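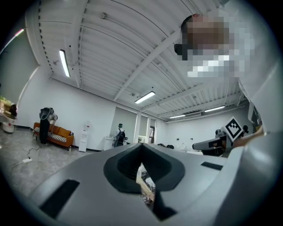

Why Does Bread Rise?

Cut a slice of bread and look at the side. It is full of holes. Each hole was once a bubble of gas, and the bubbles were made by something alive.

Meet the yeast

Yeast is a tiny living thing. It belongs to the same family of life as mushrooms. One yeast cell is so small that you need a microscope to see it. The dry yeast sold in packets is resting. It wakes up when it gets wet, and it works best when the water is warm. Very hot water kills it.

What yeast eats

Flour is mostly starch. When flour gets wet, some of the starch breaks down into sugar. The yeast eats the sugar and gives off a gas called carbon dioxide. This is the same gas that makes soda fizzy.

Why the gas stays in

Flour also has protein in it. When you mix and knead dough, the protein joins up into long stretchy strands called gluten. The strands hold the gas the way a balloon holds air. As more gas is made, the dough swells.

In the oven

Heat makes the bubbles grow for the first few minutes. Then the yeast dies, the dough sets firm, and the holes stay where they are. The crust turns brown last.

At the Clotis bakery in Stosudville, the first dough is mixed at 3 in the morning. By 8 there are 700 rolls on the shelves.

Words to know

Starch: the part of flour that can turn into sugar.
Gluten: stretchy strands that form in wet dough.
Knead: to press and fold dough with your hands.

Next page: Why Does Bread Go Stale?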